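**Wekimby to open its Mellis test rooms for a one-afternoon demonstration of guest-room handling**

MELLIS, November. Wekimby will open its test rooms to hotel operators, housekeeping contractors and equipment buyers for a working demonstration of its Karaki arm system. Doors open at 2 p.m. Places are limited to 30, and each visitor will see the system run in a furnished bedroom.

The Karaki program covers small-object handling on bedside tables and desks. The work is done in rooms with normal hotel fittings: a corded phone, wall outlets, upholstered beds and whatever wrapped goods a hotel leaves for its guests. No markers are placed on the furniture.

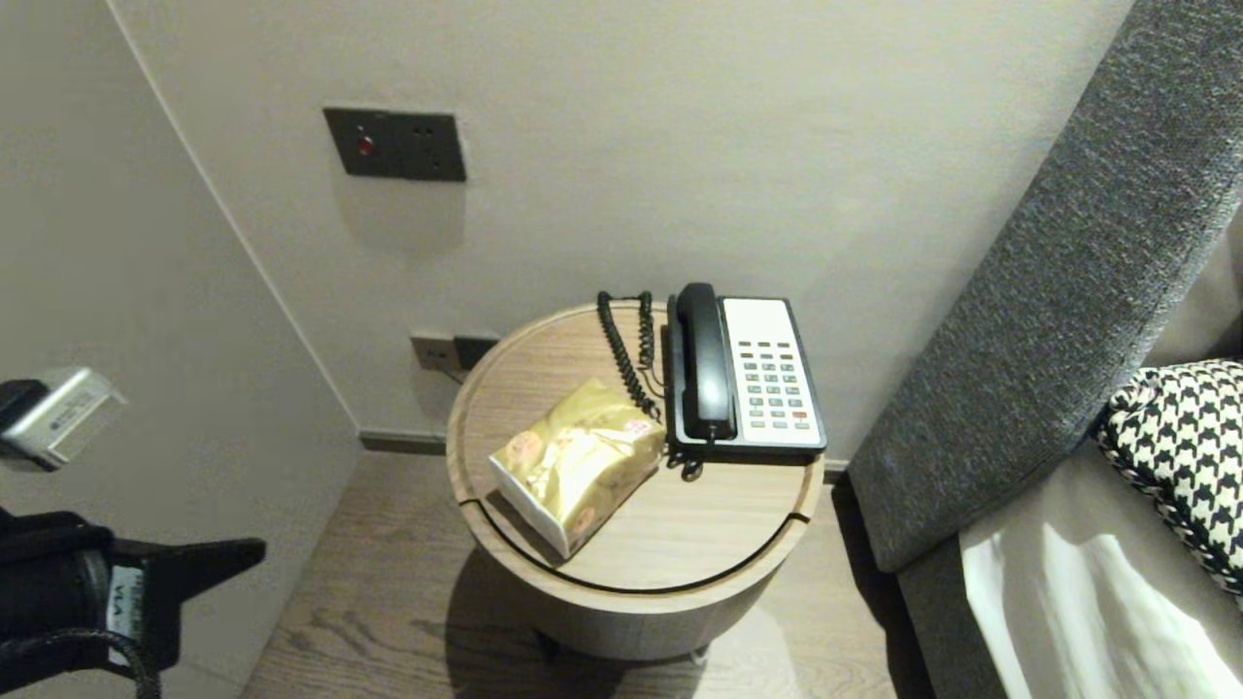

## What visitors will see

The demonstration has two parts. In the first, the arm approaches a round bedside table and handles a light foil-wrapped package. In the second, visitors may change the position of the package and ask for the run to be repeated. Operators will be at the console throughout and will stop the arm on request.

Each run is logged. The current task set holds 245 runs, of which 37 were repeated after a change to the grip-force settings. A printed summary of both groups will be handed out at the door, including the runs that were stopped early.
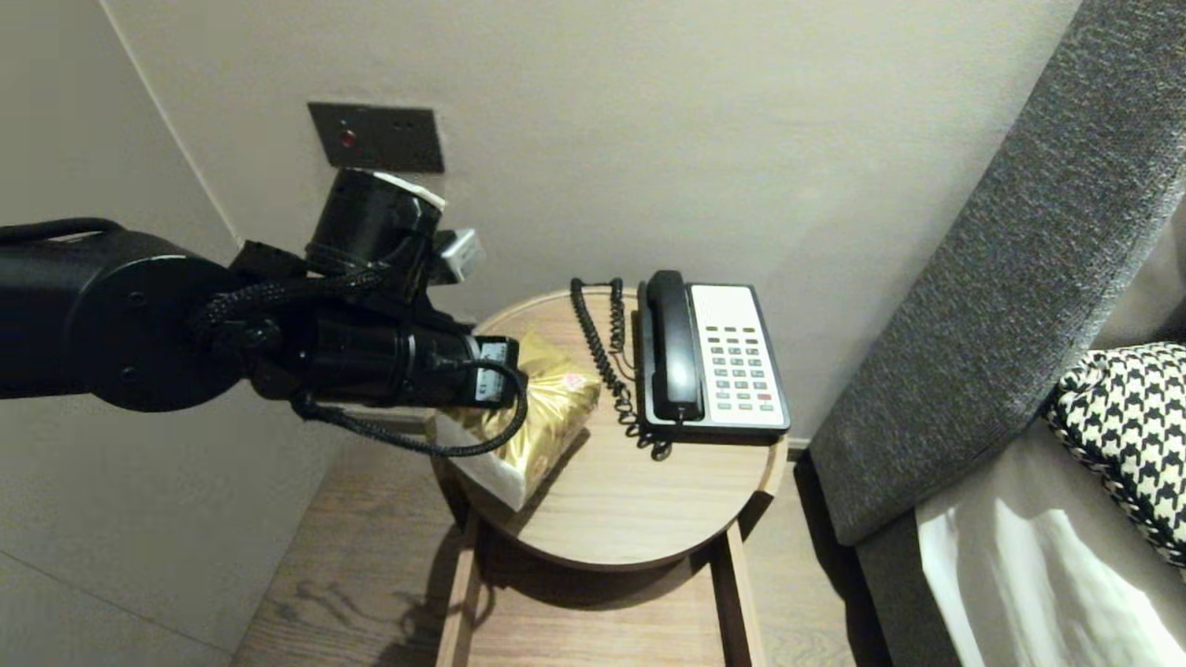 Grip force is the main subject of the technical talk that follows. Foil creases under light pressure, and a creased surface reflects light in ways that make its edges hard to locate from a head-level view. The gold package used in the bedside task has a glossy, crinkled wrapper, and it is handled next to a telephone whose coiled cord loops onto the tabletop, so the approach path has to be planned with the cord in mind. Wekimby will present its method for choosing that path and will take questions on cycle time, finger wear and cable routing along the arm.

"Buyers have asked us for a room they can walk into and a task they can interrupt," said Yara Hourani, head of field testing at Wekimby. "We would like them to move things and see what the system does next."

## Practical details

The test rooms are on the ground floor of the Pronport building in Mellis. Visitors should use the side entrance and allow time to sign the safety sheet. Closed shoes are required. Bags must be left at the front desk. Photography is allowed in the bedroom but not at the operator console.

The technical talk starts at 3:30 p.m. in the room next to the test area. The summary sheet will be sent on request to those who cannot attend.

Requests for places should go to the Wekimby press desk and should give the name of the company and the number of people attending.

**About Wekimby**

Wekimby develops and tests arm systems for handling tasks in furnished interiors. Its test rooms are in Mellis.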